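Home | Visits | Calendar | Contact

The Hestdale open day on 6/21/25 drew people from both sides of the river. We took the early bus and paid $2 each at the gate. Nerea Moya led the walk through the old dye house, where the vats are dry now — she kept us there for 17 minutes on the drains alone.
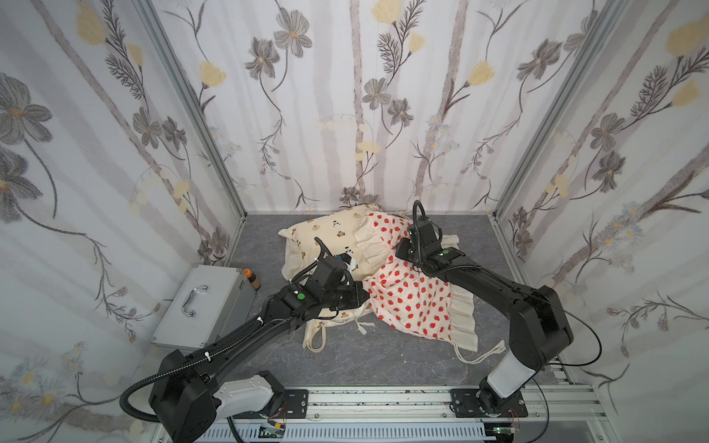
Fabric pile and floral wallpaper, Hestdale.

Lunch was soup and rye bread in the yard. Nuno Rocha bought a wool blanket from the Rasby stall. The mill shop closes early in July, so call ahead.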